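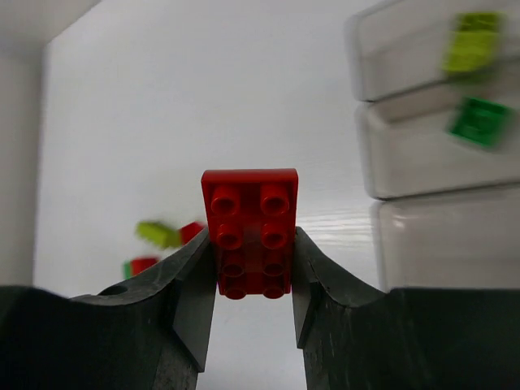 June, evening

I came home with tired eyes again, so I will write this down before I sleep. All afternoon it was bricks. I did not think a grown person could have so many opinions about small pieces of plastic, but Kasun and I talked about them on the whole bus ride home, and then ten more minutes at the bus stop.

The question was how to divide them. Sum-yee wants to go by color, because children ask for "a red one" and never for "a two by four." Kasun wants to go by size. He says that when you build a wall you need the long ones together, and the color you can see anyway. I think both of them are right, and I could not find a polite way to say it, so I only drank my tea.

We have red, green, and a color that I call yellow-green. Sum-yee calls it lime. My dictionary has both words, and also chartreuse, but I am not brave enough to say that one out loud.

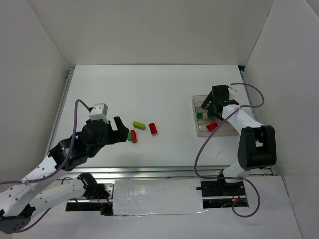 The white table, with the clear tray on the right side.

I like this tray very much. It is divided into rows and you can see through all of it, so it is not necessary to write labels. At home I keep my buttons and sewing thread in old cookie tins, and every time I must open all of them to find the black thread. I asked Prasanna where such a tray can be bought, and he promised to look for the receipt. He also promised this last month.

Then there was the matter of the table. I wiped it in the morning with a soft cloth and a little soap.

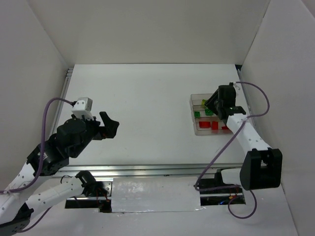

It still has a few faint marks, and I do not believe they will go away. Xiaoqing says that a work table should look like work. My mother would not agree with her. She polished our kitchen table every night, and we children were not allowed to play on it, only on the floor next to it, where the bricks always went under the stove.

On paper we own 2,235 pieces. I counted 2,000 when Mr. Dissanayake first brought the boxes, and after that came one more bag from Telline. I hope nobody will ask me to count again. 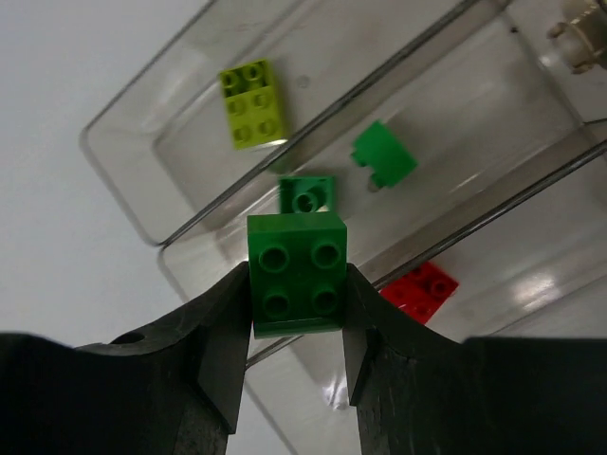

Fesham Brick Club - Sorting Group

The small green ones are my favorite, the two by two. The green is dark, like the leaves of the plant in my aunt's hallway. They are also the ones that get lost first. I found one in my coat pocket tonight when I was looking for my keys, and now it stands on the windowsill. I must remember to bring it back.

Tomorrow I will ask about the color question one more time. If they still do not agree, I will suggest color first and then size inside each color. I also need to buy milk, and answer the letter from Unov.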